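News Projects Standards Events Archive

Newsletter > Good Practice > Humanoids

2nd March
By El Khatib

Our shared rules for humanoid work in home-style rooms have a second edition, and I am so pleased with how it came out! The first one was mostly a list of things we had each learned the hard way. This one reads like something you can hand to a new colleague on their first morning and expect them to use before lunch.

It was put together by the teams at Nekwood and Nernska over the winter, and the final wording was settled in February. We went back through the logs for 243 sessions and marked every stop that had been called by a person. Cables came up again and again, far more than software faults, and so the cable section has grown from a paragraph to two full pages. I know that sounds dry. I promise it's the best part.

The main change is that cables now belong to the setup check, with the same weight as the emergency stop. Before power goes to the legs, one person follows every line from the torso down to the floor with their eyes and a hand. Anything that lies on the floor must have a known path, and that path gets said out loud to the second person. If either of you can't say where a cable goes, the session waits.

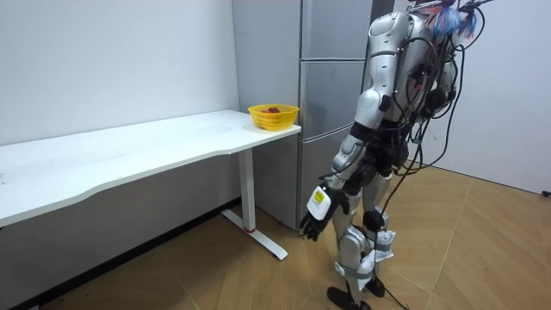 Robot at the desk, with cables running down its back to the floor.

A kitchen corner is a great place to practice this, because a robot that turns from a desk toward a refrigerator swings everything on its back along with it. The new edition asks you to walk that turn yourself first, at the robot's pace, and to look at what a hanging loop could catch on the way round - door edges, desk feet, chair backs. Then you set the slack for the widest turn in the task. The old text said "enough slack," and we had some lively talks over what enough meant!

Three smaller changes are worth a look too. Wraps and bands on the legs are now checked by hand before each session, and they go on the sheet if they were moved or replaced. Labels and stickers on the arms have to stay uncovered. And small items used in a task, baskets and their contents included, are set out before the robot is powered, so no one is leaning across the desk afterward.

There is still one open point. Genoslow would like the two-person rule to cover standing still as well as walking, and the current text only covers walking. I lean toward their view, but a lab with a small crew will feel it, and I'd love to hear from those of you who would have to staff it.

The full text runs to 2,165 words, short enough to print and tape up by the door. Please do! Write on it as well. The scribbled copies that came back last time gave us most of this edition, and comments on the two-person rule are open now through the Standards page.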